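Shop Notes: Moisture Content in Summer Stock
2023-07-25

The spring delivery from Kirkegaard came to 149 board feet of hard maple, kiln dried and surfaced on two faces. It has been stickered on the north wall of the Irkstead shop since it was unloaded. Several members have started glue-ups from it, and there have been enough questions at the bench about meter readings that it seems worth setting down what the readings mean and what to do with them.

The stack was reading 11 percent when it was last checked. That is high for stock that will end up as indoor work, and it is normal for lumber that has been sitting in an unconditioned room in July. Kiln drying removes water from the board once. It doesn't fix the board at that value. Wood goes on exchanging moisture with the air for as long as it exists, and a board dried well below the level of the room will take water back up until the two are in balance. The balance point depends mainly on relative humidity and to a smaller degree on temperature. It is called the equilibrium moisture content, and the tables for it are in the gray binder next to the drill press.

How far the wood moves

Wood changes very little along its length. Across the grain it changes a good deal, and the amount depends on how the board was sawn. Maple moves about twice as much in the direction of the growth rings (tangential) as it does at right angles to them (radial). A flatsawn board shows mostly tangential movement across its width. A quartersawn board shows mostly radial movement across its width and is therefore the steadier of the two.

For a worked case, take a flatsawn maple panel 10 inches wide that loses 2 percentage points of moisture content. The usual coefficient for tangential movement in hard maple gives a loss in width of a little over a sixteenth of an inch. The same panel quartersawn would lose a bit more than half of that. Neither amount matters in a panel that is free to move. Either can open a miter or split the panel if it is glued tight into a frame or fastened down through round holes at both edges.

In February the heated rooms where most of our work ends up will be a great deal drier than the shop is now. A project built from the stack this week and carried home will shrink across the grain through the fall and finish shrinking some time in the winter. This should be allowed for at the design stage. Finish slows the exchange but doesn't stop it, and an oil finish slows it hardly at all.

Taking a reading

The shop has one pin meter, the Plirkadora, kept in the drawer under the sharpening station. It measures electrical resistance between two pins and converts that to a moisture figure. The conversion assumes a species, and our meter arrives at the default setting every time the battery is changed. Check the species code before the first reading. The code list is taped inside the lid.

Push the pins in along the grain, on a face, well away from the ends. End grain dries and wets much faster than the rest of the board, and a reading taken near the end describes only the end. Do not measure over a knot, a pin hole left from an earlier reading, or a patch of pencil lumber crayon. Take readings at several places on the board and write all of them down. A single reading is close to useless for deciding anything.

The pins read the wettest layer they touch. If the surface has picked up moisture on a humid day, a shallow reading will come out higher than the core. If the stock has just been brought in from a damp truck, the error is larger. To check the core, cut a piece out of the board, well in from the end, and push the pins into the freshly cut face at mid-thickness. Do this promptly after the cut.

Readings also drift with the temperature of the wood. The correction table is in the same lid as the code list -- it is small print and easily missed. In the ordinary range of shop temperatures the correction is minor, but stock left in a car in the sun should be allowed to come down to room temperature first.

Strips, panels and mixed stock

Most of the current projects are built from narrow strips glued edge to edge. The method has real advantages. Strips can be ripped from short or crooked boards, defects can be cut out, and the grain can be turned so that the cup in one strip works against its neighbor. It doesn't reduce the total movement across the panel. Ten strips of flatsawn maple move as much as one flatsawn board of the same width. What does reduce movement is turning flatsawn strips on edge, so that the face of the panel shows quartersawn grain.

The commoner trouble with strip work is mixed moisture content. If one strip goes in wetter than those beside it, it will shrink more than they do, and the surface will show a shallow trough at that strip after it has been sanded flat. Members sometimes blame the sander for this. The cure is to rip all the strips for a panel at one time, sticker them together for at least a week, and measure each before glue goes on. Keep the spread within a single panel to 2 percentage points or less. A strip that falls outside should be set aside and used in something else.

Color tells you nothing about moisture. Maple ranges from nearly white sapwood to tan heartwood in the same log, and the two will settle at practically the same value in the same air. If you want alternating bands, sort for color first and measure afterward.

Let a new panel rest before final surfacing. Water-based glue swells the wood beside each joint. If the panel is planed while that wood is still swollen, the joint line will sink below the surface when it dries. A few days on stickers, with air reaching both faces, is enough for the panels most of us make. A panel laid flat on a bench with one face covered will take up or give off moisture on the open face only, and it will cup. Turning it over corrects this slowly. Stickers prevent it.

Fastening

Tops and panels should be attached so that one line is fixed and the rest can slide. For a table top, fix the center and slot the holes toward the long edges. For a panel against a wall, fix the back edge and slot the front. Slots run across the grain. Drive the screws snug and stop there; a screw driven hard into a slot holds about as firmly as a screw in a round hole, and the slot is wasted. Figure-eight fasteners and wooden buttons both work well and are stocked in the hardware cabinet.

Breadboard ends need the same treatment. Glue the middle of the tongue only, and elongate the outer peg holes in the tongue. Expect the end caps to stand slightly proud of the panel in winter and the panel to stand slightly proud of the caps in summer.
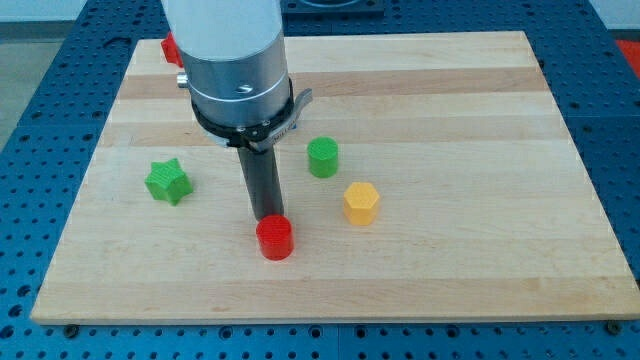 Should a maple board be oiled on both faces if only one face will be used?

Oil both faces and all the edges, with the same number of coats. An uneven finish lets one face exchange moisture faster than the other, and the board will cup as the humidity changes.

Two further items on the stack itself. Poul Grímsdóttir has rewritten the log sheet, and it now has separate columns for surface and core readings. Please fill in both when you cut into a new board. The old sheets mixed the two together and can't be used to tell whether the stack is gaining or losing. The new sheets hang on the clipboard at the end of the rack, with the shop humidity recorded at the top of each.

Second, the offcut bin is not conditioned stock. Pieces in it come from wherever members brought them, including a quantity of ash from a barn in Paltimville that measured wet enough to be off the useful range of the meter. Measure anything from the bin before it goes into a glue-up, and don't restack bin pieces with the maple. The ash is marked with green paint on one end.

The dehumidifier is back from repair and set to run overnight with the doors closed. It drains to the floor sink, so leave the hose where it is. Core readings will be taken again before the next cutting session, and the results will be posted on the clipboard.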